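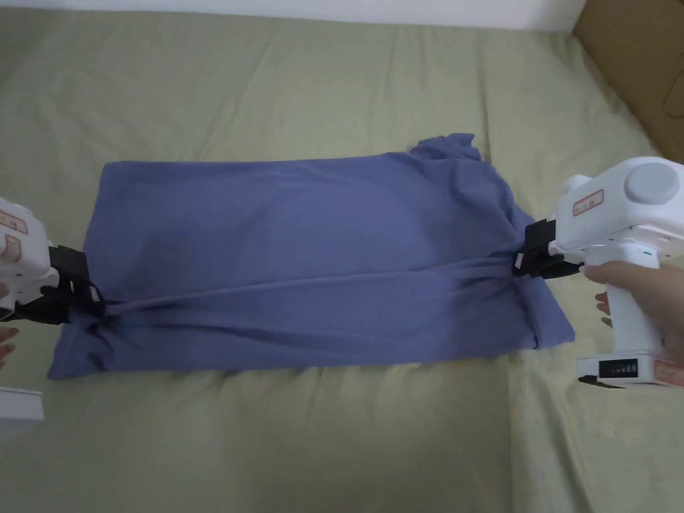
Einheit 3: Das T-Shirt, längs gefaltet

Kursunterlagen "Textilpflege im Alltag", Plosach
Leitung: Sibel Çetinkaya

Jetzt kommt mein Lieblingsteil! In den ersten beiden Einheiten ging es um Fasern und ums Trocknen, und wer mit Handtüchern geübt hat, kennt das Gefühl für die Kante schon. Ein T-Shirt ist anspruchsvoller. Es hat Ärmel, einen Halsausschnitt, Seitennähte, die sich gern verdrehen, und Jersey gibt in der Breite viel stärker nach als in der Länge. Genau deshalb lernt man daran so viel.

Begriffe, die wir ab heute verwenden

Bahn: das längs gefaltete Shirt, ein langer Streifen, noch nicht aufs Endmaß gebracht.
Paket: die Bahn, nachdem sie quer gefaltet wurde.
Bruch: die Linie, an der der Stoff umgelegt ist. Ein Bruch kann weich oder scharf sein.
Zugfalte: eine schräge Falte, die entsteht, wenn der Stoff an den Enden gespannt wird. Sie läuft diagonal durch die Bahn.
Nase: alles, was über die gerade Oberkante hinausschaut, meistens ein Stück Ärmel oder eine Saumecke.

Der Arbeitsplatz

Gefaltet wird auf dem Bett. Eine Matratze gibt etwas nach, und auf einem glatt gezogenen Laken rutscht das Shirt weniger als auf einer lackierten Tischplatte. Laken vorher ausstreichen! Jede Falte darunter drückt sich sonst beim Glätten nach oben durch, und man sucht den Fehler am falschen Stoff. Ein einfarbiges Laken ist beim Üben angenehm: Blaugrau auf blassem Salbeigrün etwa lässt sich wunderbar lesen, man erkennt jede Kante sofort. Weiße Shirts auf weißem Laken heben wir uns für später auf.

Arbeitsgang

1. Shirt mit der Vorderseite nach unten ausbreiten, Saum zu einer Seite, Kragen zur anderen. Seitennähte ertasten und nach außen legen.

2. Das hintere Drittel zur Mitte umschlagen und den Ärmel zurücklegen, sodass er ganz auf der Bahn liegt.

3. Das vordere Drittel ebenso. Nun liegt die Bahn quer vor euch.

4. Beide Enden fassen und leicht auseinanderziehen. Wirklich leicht! Die Bahn soll sich strecken, der Jersey soll sich aber nicht dehnen.

5. Loslassen und mit der flachen Hand von der Mitte nach außen streichen.

6. Erst jetzt quer falten, einmal zur Hälfte und noch einmal.

Was uns die Bahn verrät

Ich könnte stundenlang über Schritt 4 reden, weil man in diesem Moment so viel ablesen kann. Schaut euch die Bahn unter Spannung an: Oben liegt der Stoff oft schon flach und glatt, während weiter unten lange schräge Falten von einem Ende zum anderen ziehen. Das heißt nur, dass der Zug ungleich verteilt ist. Greift man die Enden etwas breiter, verteilt er sich besser, und die Zugfalten werden flacher.

Hängt an der Unterkante eine Lage weicher und breiter heraus als der Rest, dann waren die beiden Drittel verschieden breit. Das ist der häufigste Befund im ganzen Kurs und kein Drama. Wer mag, schlägt die überstehende Lage einfach unter. Schöner wird es, wenn man Schritt 3 noch einmal aufmacht.

Und dann die Nase. Ein zerknautschter Zipfel über der Oberkante ist bei Shirts mit weitem Ärmel fast normal. Bitte nicht mit dem Finger hineinstopfen, das gibt im Paket einen Knubbel, den man durch alle Lagen spürt. Die Bahn an dieser Stelle kurz öffnen, Zipfel flach ausstreichen, wieder schließen. Fertig, und man freut sich jedes Mal.

Zur Baumwolle

Baumwolljersey merkt sich einen Bruch, besonders wenn er unter Gewicht liegt. Schwere Pullover gehören also nicht auf den T-Shirt-Stapel. Restfeuchte macht es schlimmer: Ein klammes Shirt kommt zurück auf die Leine, egal wie ordentlich die Bahn schon aussieht. Mairéad Mac Suibhne hat in ihrem Gastbeitrag im Juni gezeigt, wie man das am Kragenbündchen prüft, der dicksten Stelle. Wer gefehlt hat, fragt bitte die Sitznachbarn, es lohnt sich sehr.

Übung bis zum nächsten Mal

Faltet 12 T-Shirts, möglichst verschiedene: eng, weit, alt, neu, gern auch ein verzogenes. Haltet bei jedem nach Schritt 4 inne und notiert in Stichworten:
Wohin laufen die Zugfalten?
Gibt es eine Nase, und an welchem Ende sitzt sie?
Ist die Unterkante gerade, oder schaut eine Lage heraus?
Bringt 3 davon als Paket mit, darunter bitte das misslungenste. An dem üben wir gemeinsam das Öffnen und Neulegen.

In Einheit 4 geht es weiter mit langen Ärmeln und Kapuzen. Dafür bitte einen Kapuzenpullover einpacken, am besten einen ohne Reißverschluss.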